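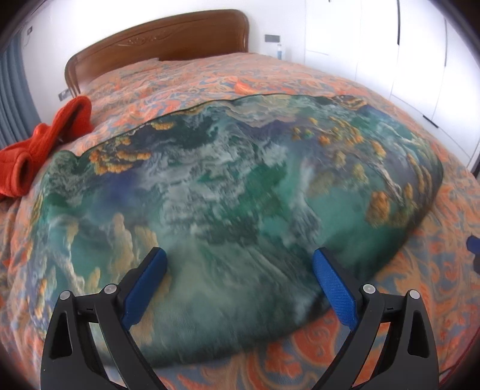

Making Up a Bed with Prints
Speaker notes, Yannick Millet
Presholm, September, afternoon session

Start on time even if people are still getting coffee. The talk is 30 minutes with questions at the end. Water on the lectern. Put the fabric bag on the front table before anyone sits down.

1. Opening

Say who I am. I buy and look after bedding for Endero, small guesthouses, 173 beds in all. Before that I worked on the floor at Ait Brahim, selling curtains and bedspreads. I am not a designer. I choose things, I wash them, and I hear about it when guests don't like them.

The question I get most from owners is whether they should give up on patterned bedding and go white. My answer is that you can if you want to, and plenty of places do. But a lot of you have rooms with older furniture and a good stock of printed covers, and you don't have to throw any of that out. You have to decide what goes with what and then make the bed the same way each time.

Ask for hands: who has a room with a carved headboard? Who has at least one printed bedspread they inherited with the building? Wait for the hands. Don't comment on them, move on.

2. The cover comes first

The bedspread is the largest piece of fabric in most bedrooms, bigger than the curtains in a small room. Pick it first and pick everything else after it.

The example I will use all the way through is an orange and peach paisley on a gray-blue ground, with large scrolls. It is a busy cloth. From the doorway you read it as orange. When you stand next to it the gray-blue comes up a lot more. Both of those matter when you go looking for a pillow.

Show how I find the colors: fold the cloth down to a square the size of a book, and write down the three colors you see most. Do this in daylight by the window. Then do it again with the bedside lamp on. If the list changes, keep both lists.

Pass around the first sample here (Ulturer swatch card, the large scroll prints). Ask them to hand it back along the row, we lost one in the spring.

3. Large print, large bed

A big paisley needs room. On a double it gets to repeat and you can see what the pattern is. On a narrow single you get half a leaf going over each side and it looks like an offcut. I have done this myself in the attic rooms and changed it back inside a month.

For singles, use a smaller print or a stripe and leave the big scrolls for the doubles.

Direction. Many paisleys have no top and bottom, so the person making the bed can put them on either way. Check before you buy. If yours does have a direction, sew a short piece of tape inside the foot hem. Staff will find it by feel.

4. The pillow

People expect me to say the pillow should match. It can. The set that comes in the packet is always safe. But a pillow in a second print can work very well, and here is where I spend most of my time.

Take a large green pillow and put it on the orange paisley. The one I like has a landscape sort of print, marbled, dark green and teal with white and gray swirls running through the middle. On paper that is two loud prints on one bed. What holds them together is the small amount of orange and gold in the pillow. The patches look like leaves on trees. They take up much less of the fabric than the green does, and they are enough.

So the test is this. Look for one color in the pillow that is also in the cover. It can be a small amount. If you can find it in two or three spots on the pillow, even better.

Second test, the type of print. Scrolls next to scrolls in a different size will fight. Scrolls next to something blurred or marbled usually won't. The eye gets one pattern with edges and one without.

Third, the surface. A smooth pillow with a slight gloss on top of a flatter cover looks deliberate. The trouble with smooth fabric is that it shows every pull and crease. If you use it, buy the case a proper fit. A case that is too big makes folds at the corners, and one that is too small drags across the front in diagonal lines.

Pass around the second sample. This is the Ait Brahim one, dark green, smooth. Let them put it against the Ulturer card.

Someone will ask about slipping. Yes, smooth cases slide. On a display pillow it makes no difference. For sleeping I use plain cotton underneath and the printed one comes off at night.

5. The headboard 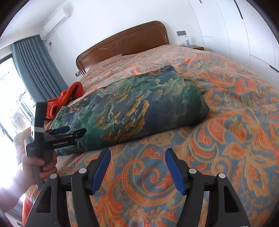 Wood counts as a color. Owners forget this because the headboard has been there so long. A warm reddish-brown wood will sit nicely with orange, peach, coral, rust and most greens. It is harder work with pink, and cool lilac makes it look dirty.

If the headboard is carved, leave the carving showing. A floral scroll in the middle of the top panel already gives you a decoration at the head of the bed, and it will echo a paisley below it without any help. Don't stand a wall of cushions in front of it. Lay the pillow flat, or prop it low enough that you can still see the carved part over the top of it.

With an arched top, don't hang a picture close above the curve. Leave a clear hand's width at the very least. I leave more.

Where the cover meets the headboard there are two choices. You can tuck it down behind the mattress, or you can let it come up against the base of the wood. I prefer the second on a double with a heavy cover. It hides the gap and it doesn't pull loose when someone sits on the edge. Tucking looks sharper in the first hour and worse by evening.

Dusting. Carved wood gets a dry soft brush first, then a cloth. Do it before the bed is made. I put this in the notes because three people asked me in the break last time.

6. Making it up, step by step

This is the practical part. Use the demonstration bed if the hall has set it up. If they haven't, talk through it and use the table.

Strip everything. Brush the headboard.

Bottom sheet on, corners done, pulled from the foot end.

Sleeping pillows in plain cases, laid flat with the open ends facing away from the door.

Cover on from the foot. Walk it up the bed, then go to the head and bring it up to the wood. Check that the drop is even on both sides before smoothing. If you smooth first you will have to do it again.

Smooth from the middle outward with flat forearms. Hands alone leave finger tracks in a light fabric. You will still get soft folds across the middle of a thin cover. Leave them. Ironing a bedspread on the bed is a waste of an afternoon and I have seen it scorch.

Display pillow last. One is enough on a print this size. Shake it from two corners, lay it down, and press once in the center with an open hand so it settles.

One person can do this in 8 minutes once they know the room. With 2 people it is faster on a large double but on a single they get in each other's way.

7. Washing and rotation

Keep this part short. It is all on the handout.

Wash printed covers inside out and cool. Orange and coral fade before the blue does, and then the whole bed looks gray. If you own more than one of the same cover, rotate them so they fade together. One new cover beside an old one in a twin room looks wrong, and guests do mention it.

Dry them out of direct sun. Same for pillows with dark green in them.

Don't put smooth cases in with anything that has a zipper. They snag.

Mark the hem with the month you bought it. I use a laundry pen and write very small.

8. Mistakes I have made

Read out as many as there is time for.

Bought a pillow from a screen. The green arrived as turquoise. Order the swatch first.

Used four prints in one room, counting the curtains. Took two away and it was fine.

Put a paisley cover on a bed next to a floral carpet. I now look at the floor before I look at anything else.

Bought covers cut exactly to the mattress. They shrink. Allow extra on the drop.

9. Questions

Likely ones: price of the Ulturer range (send them to the price sheet, don't quote from memory), whether Endero sells off old stock (yes, in the winter, leave an email on the pad), what to do with valances (I don't use them, say so).

Collect both samples before people leave. Turn the pad face down when done. Room has to be cleared for the next speaker, so take any further questions out in the corridor.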